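Simulation Workshop Notebook, Hurix Project
Entry for May, morning session opened 9:00
Recorded by Annelies Reisinger

Purpose of the session: to compare two gripper controllers, Moser and Ikis, on the mixer task in the simulated room. The arm, the two-finger tool and the table layout are the same as in the previous entry. Only the controller and its force settings were changed. All runs were made from the Akgate build without edits to the contact model.

The Moser controller was tested first. It was given the default approach, straight down from above the mixer, with the wrist held vertical.
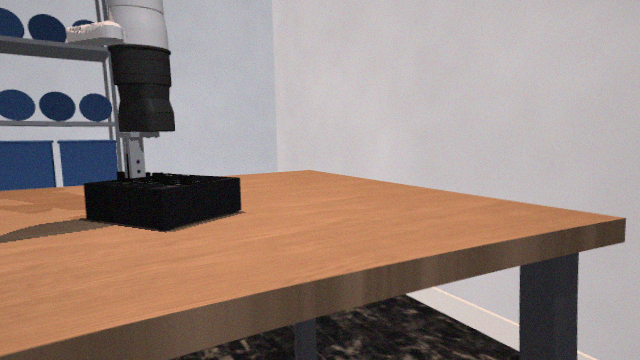
The default force limit of 200 was kept for the full block of Moser runs. The controller held its approach speed well, but it corrected sideways late in the descent, and the correction was larger than the spacing between neighboring controls allows. Lowering the gain reduced the correction and lengthened the settling time. Both settings are saved under run group 1494.

The Ikis controller was then loaded with the same start pose. It pauses at a standoff height before contact and checks its position again. The pause can be shortened in the configuration file, and it was left at the factory value for this session.

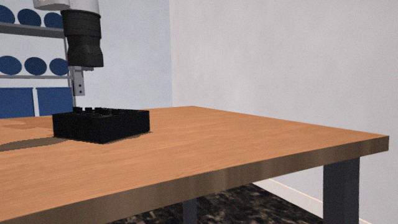 Vilhjálmur Kvaran objected that the standoff pause makes the comparison unfair on time, and asked that descent and pause be logged as separate values. He also wished to see the Moser controller run once with an added pause of equal length. The first request has been carried out. The second is entered under open items, as it requires a change to the task script that both controllers share.

Camera views were reviewed next. The fixed side view is adequate for judging height above the mixer and poor for judging alignment with a single slider. The wrist view has the opposite problem: the slider caps are clear, but the housing covers the near part of the panel. Any scoring of slider contact should therefore use the two views together. 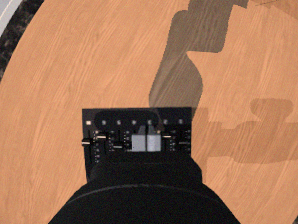
Could the wrist camera be moved farther out on its mount before the controllers are blamed for poor alignment? Kvaran's note in the margin of the run sheet asks this, and adds that an offset camera would need a new calibration for both controllers. The point is accepted. The mount position will be treated as a third variable and will not be changed until the present comparison is closed.

The side camera was also checked for its usable field of view. When the arm is raised or moved aside, the mixer controls can be judged against the back wall.

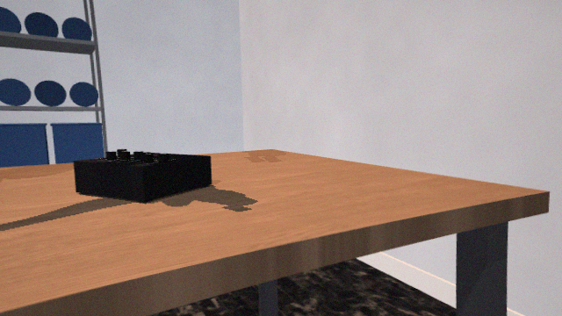
Frame 3298 of the side log has been set as the reference for mixer position. Later runs are to be compared with it before any result is entered, and a run in which the mixer has shifted at the start is to be discarded and repeated.

Open items:
Moser run with added standoff pause, pending script change.
Separate columns for descent and pause in the shared run sheet, older rows still to be filled in.
Ikis gain sweep at the 200 force limit.
Wrist camera offset, deferred.

Configuration files for both controllers are in the Hurix folder under the run group number. The Ikis file contains one commented line from an earlier test, which should remain commented.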